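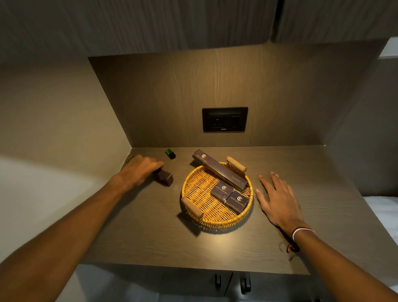 **工单 74：共修中段的钟声听不见**

- 提交方：Karunaratne 静心小屋，晚间共修带领组
- 提交日期：2021-08-15
- 涉及设备：Dreditz 静坐计时（安卓平板）、Denent 蓝牙音箱
- 优先级：中
- 状态：已解决，留一条待观察

## 问题描述

大家好！先说一句，Dreditz 我们从四月用到现在，真的喜欢，尤其是那个铜磬的音色，第一次在大房间里放出来的时候好几个人睁开眼睛找磬在哪儿。所以这次报问题也是想让它更好用。

我们的晚间共修一坐是 40 分钟，分两段。前 22 分钟观呼吸，敲一声中段钟，后面转慈心，最后三声收坐。开头的钟没问题，收坐的三声里第一声经常很闷，像隔着棉被，后两声正常。麻烦的是中段那一声：有时候完全没有，有时候只剩一点尾音，坐在后排的人根本听不到。

上周有一座，带领人等着钟声等了很久，偷偷看了一眼平板，才发现计时早就走过去了。全屋的人都还在数息，慈心那段基本没坐成。结束分享的时候倒是挺欢乐的，有人说这是她坐得最安稳的一次（哈哈），可我们总不能每次都这样。

已经试过：

- 平板音量调到最大，没有改善，开头那声反而把人吓一跳
- 音箱充满电再用，没有改善
- 重装 Dreditz，没有改善，还把存好的方案弄丢了，重新设了一遍
- 换一张垫子放音箱，没有改善（这个其实是我们自己瞎猜的，怀疑共振）

## 处理记录一：先把现象分开

谢谢写得这么细，特别有用！“后两声正常”这一句帮了大忙。

如果是计时本身出错，中段钟会晚响或者根本没触发，和收坐第一声发闷应该没什么关系。可两处都是“长时间安静之后的第一声”，我第一反应是看音箱。为了不冤枉它，请先做一个对照：

1. 断开 Denent，只用平板自带的喇叭。
2. 方案照旧，40 分钟，中段钟设在 22 分钟。
3. 平板屏幕朝上放着，可以去做别的事，听到钟就记一笔。

跑完以后到“设置 → 记录 → 钟声日志”里看一下，每一声都应该有一行“已播放”。

## 提交方回复

做了！趁下午屋里没课，一个人坐了完整的一座，顺便当给自己加课了，很享受。

用平板自己的喇叭，每一声都响，很清楚，就是声音小，铜磬变成了小铃铛。日志里也全都是“已播放”。

然后我去翻了出问题那几晚的日志，结果中段钟那一行写的也是“已播放”！所以软件认为自己敲了，我们在屋里没听到。太有意思了，感觉在破案。

## 处理记录二：音箱的省电待机

破案的感觉我也有！日志这一条基本可以把计时部分放下了，时间和触发都没错，声音也送出了平板。

接下来说说我怀疑的地方。很多蓝牙音箱在一段时间没有声音之后会关掉功放省电，蓝牙还连着，指示灯也可能照常亮，所以从外面看不出来。等新的声音到了，它要先醒过来，醒的这一小会儿声音就被吃掉了。

放音乐的时候几乎没有人会注意到，歌的前奏少一点点无所谓。铜磬就特别吃亏，它最响的就是敲下去那一瞬间，后面全是慢慢变轻的余音。开头那一下没了，剩下的余音在大房间里本来就轻，再加上有人呼吸、有人挪腿，听不到很正常。收坐三声里，第一声把音箱叫醒，后两声自然就好了，和你们听到的完全对得上。

请再做一个短的测试，不用坐满一座：

- 连上 Denent，新建一个方案，只放两声钟，中间隔五分钟
- 再建一个，中间隔十五分钟
- 两次都坐在音箱旁边听，注意第二声有没有“当”的那一下

另外麻烦看看音箱有没有关待机的选项，有些型号在说明书里写成“节能”或者“自动休眠”。

## 提交方回复

隔五分钟：第二声完整，“当”得很漂亮。

隔十五分钟：第二声没有头！我把耳朵贴在音箱上听的，先是很轻的一声“噗”，然后尾音慢慢浮上来。之前坐在蒲团上绝对听不见那个“噗”。我激动得喊了一声，隔壁抄经的人过来看我怎么了。

说明书找到了，我们这台没有可以关的待机选项，长按按键也只是关机和配对。换音箱的话预算暂时不太允许，而且这台声音真的很暖，大家都习惯了。有没有别的办法？

## 处理记录三：两个办法

有！而且不用换音箱。

**办法甲：打开底音。** Dreditz 里有一个“底音”，原本是给喜欢溪水、雨声的人用的，在“方案 → 编辑 → 声音 → 底音”。里面最后一项叫“极轻”，人耳在正常距离几乎察觉不到，但信号一直在，音箱就不会以为没有人用它。先从最低一格开始，如果太低，有的音箱还是会睡过去，就往上加一格再试。

**办法乙：给钟声加引子。** 在同一页打开“播放前唤醒”，软件会在钟声前先送一小段很轻的声音，把音箱叫醒再敲。默认长度是 400 毫秒。这个办法的好处是静坐全程完全安静，缺点是唤醒时间要和音箱配合，短了照样吃掉开头。

我个人推荐先试甲，设好之后基本不用管。如果小组里有人听力特别灵，觉得有底噪，再换乙。

两个办法都请先空跑一遍，不要直接拿到晚上的共修上用。中段钟正好在转慈心的地方，万一没响，又是一屋子人替我们数息，我会过意不去的！

## 提交方回复

报告战况：

**先试了甲。** 最低一格不行，中段钟还是没有头。往上加一格，好了！每一声都完整，后排也听得清清楚楚。可是有一位坐在音箱正前方的老同修，一坐下来就问是不是空调没关。她耳朵实在太好了。我们给她换了位置，她说还是知道“有个东西在那里”，坐得有点别扭。

**再试乙。** 默认的 400 毫秒不够，“当”出来半个，听着像有人敲到一半后悔了。把它拉到两秒，成了！开头饱满，余音长长的，房间里一点杂音都没有。我自己坐在最后一排听的，那一声出来的时候真的起鸡皮疙瘩。

有个小问题：用了乙以后，中段钟会不会整体晚两秒？我们倒是无所谓，只是收坐那边有位带领人会跟着自己的表念回向。

## 处理记录四：关于时间，以及复测

问得好。引子算在钟声之前，也就是说软件会提前两秒开始送引子，“当”的那一下仍然落在设定的时间上。只有一种情况例外：如果开坐钟设成“按下立即响”，它没有提前量可用，会晚一个引子的长度。解决方法是把“准备时间”设成十秒，正好让大家调一下坐姿，很多小组本来就喜欢留这么一小段。

建议的最终设置：

| 项目 | 设置 |
|---|---|
| 总时长 | 40 分钟 |
| 准备时间 | 10 秒 |
| 中段钟 | 22 分钟，一声 |
| 收坐钟 | 三声 |
| 播放前唤醒 | 开，2 秒 |
| 底音 | 关 |
| 平板音量 | 六成，响度主要用音箱调 |

音量这一项顺便提一下：之前你们为了听见中段钟把平板拉到最大，现在钟声完整了，请一定调回来，不然开坐那一声会很凶。

还有两个平板上的小地方，既然都打开设置了，一起看掉：

- 电池优化里把 Dreditz 设为“不限制”。你们的日志没有显示它被系统关掉过，不过系统升级以后有时会改回去。
- 打开勿扰，但要允许“媒体声音”。有的小组把媒体也一起静掉了，然后来问钟去哪儿了。

方案设好后点右上角“导出”，存一份文件在别处。下次重装就不用从头来一遍了，上次丢方案的事我看着很心疼。

## 提交方回复

全部照着设好了，昨晚正式用，完美！！中段钟一响，我能感觉到整个房间一起松了一下，然后很自然地转进慈心。结束以后没有人提到钟，大家都在说自己的练习，这对我来说就是最好的反馈。

方案已经导出，发给了 Turkside 的周末小组，他们也用 Denent，型号比我们的新，说中段钟“有时候害羞”，估计是同一件事。他们晚些时候会试，结果我补在这里。

另外许个愿：能不能在 Dreditz 里做一个“音箱试听”，自动隔十几分钟敲一声，让人在开课前就知道音箱会不会睡着？我这次空跑了好几座，虽然修行上赚了，但不是每个带领人下午都有空。

## 处理记录五：结单说明

太高兴了，谢谢你们这么认真地一遍遍坐、一遍遍听！

原因：音箱在长时间安静后进入省电待机，醒来时吃掉了钟声的开头。计时和触发正常。

解决：开启“播放前唤醒”，长度改为 2 秒，同时设置准备时间，让开坐钟也准时。

“音箱试听”的想法已经记到需求里，我自己也很想要。能不能做、什么时候做还没定，有消息会在这里更新。帮助页里“播放前唤醒”那一段写得太简略，我会补上怎么判断长度够不够：坐到最后一排听，能听到完整的“当”就可以，只听到半个就每次加半秒。

**待观察：** Turkside 的新型号音箱。如果加到三秒仍然没有开头，请另开一张单子，附上钟声日志和音箱型号，最好写明两声之间隔了多久开始出现问题。

## 补充

Turkside 回话了，一秒半就够，他们那台醒得比较快。第一座用下来都听见了，第二座他们忘了连蓝牙，钟从平板里响出来，不算。下周再看一次。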